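Shared table etiquette: clearing up cups, wrappers and loose cables
Office Life board – 6 replies

marwan_b
We have one long white table in the open-plan part of our office and everyone uses it. By mid-afternoon it collects cups, packaging and cables. I'm fine wiping it down, but I don't want to throw out something a person still needs. What do other offices do? Here's how it looked today. 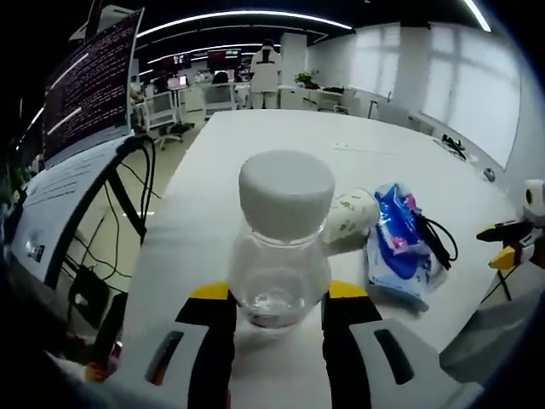

Bottle with a little left in the bottom, paper cup on its side, wrapper with a cable on it.

noiphan42
Cups and wrappers go straight in the trash. Cables go in a box at the end of the table. Don't ask first, you'll be asking all day.

Edgardo M.
Disagree on the box. We tried that in January and it turned into one big knot. Velcro ties, 17 of them for a few bucks, and each cable hangs on a hook.

noiphan42
Who is going to hang up a cable if they won't throw out a cup?

marwan_b
Fair point. The cups bother me less than the cables, to be fair. A coiled cable ends up on top of a wrapper and then people leave both, as if the wrapper belongs to it.
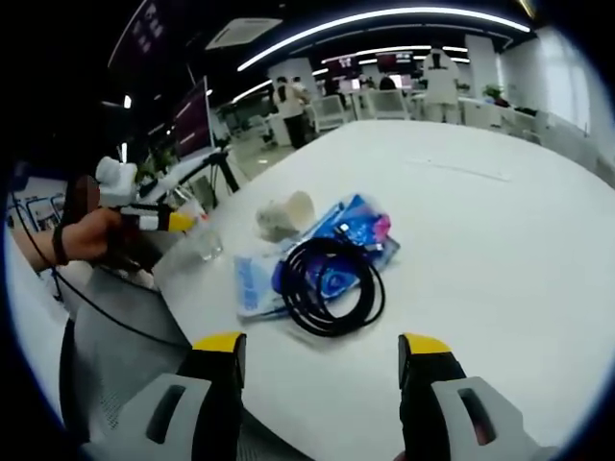

I also can't tell which glasses are in use. I've been leaving those alone and only taking paper.

anong_s
Glasses go to the sink at the end of the day, in use or not. Bottles too, and pour them out first – I learned that one the hard way with a full trash bag.

Edgardo M.
Agree with anong on bottles. Still no on the box.

marwan_b
OK, ordering ties. Will put a small trash can by the table as well.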